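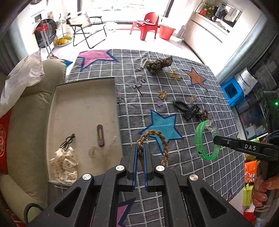
May, after supper

Robot club went over to Stella Waweru's place again and I'm wiped out, but I want to get this down before I forget which bits went well.

So the job is hair stuff. You take a pile of scrunchies and clips and hair ties, all jumbled on the starry cloth, and you put them in the beige tray, one at a time, with a gripper in each hand. My braided tie was the easy one! You pinch it, it stays pinched, done. The coiled ones are a pain. They squirm, and if you grab two loops they spring off sideways and then you're chasing them. And there's a see-through green bracelet I have come to hate (you have to tip it up on its edge first, and my left hand is useless at that).

We're meant to have 70 good runs for the Gillgate showcase and after tonight we have 24. I did the math on the bus and felt a bit sick. Stella says we'll get there if we quit restarting every time somebody fumbles, and she's right, a fumble you recover from still counts. I restarted four times. Oops.

My thumb is sore from squeezing. I also figured out that if I come in low and slow on the claw clips they don't skate away, so that's going in the Zaugg notebook tomorrow, with a drawing if I can manage one.

Got home late, ate cold noodles standing up. Next time I want to swap sides and try the right-hand end of the cloth. Must remember to bring the snacks, it's my turn.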